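Sorting returned parts at Olholm

Feb 6, 2023

The Skullunmont refurbishment service moved its parts desk to the Olholm site last April. Its supervisor, who has worked in component returns for 9 years, spoke to us about the daily handling of expansion cards.

"The work is simple to explain and easy to do badly," the supervisor said. "Cards come to us in cardboard boxes, and the people sending them pack in very different ways."

Each card is taken out of its anti-static bag and stood in a slotted tray before inspection. The supervisor prefers trays to shelves. "You can see the bracket and the ports at once. If a card has the wrong connector for the order, you know before anyone has carried it to the next room."
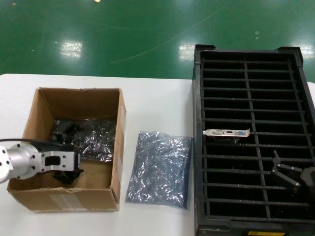
Bags are kept flat on the table until the card has been checked, and those with tears are set aside. The service accepts up to 70 cards a day, most of them from the Orkasthorpe depot. In January it handled 597, of which 39 were sent back for want of paperwork.

Asked what senders could do better, the supervisor was brief. "One card to a bag, please, and a list in the box. We still get cables put in on top."

A second parts desk, at the Mansour building, is due to open in April. Staff there will use the same trays and the same written procedure.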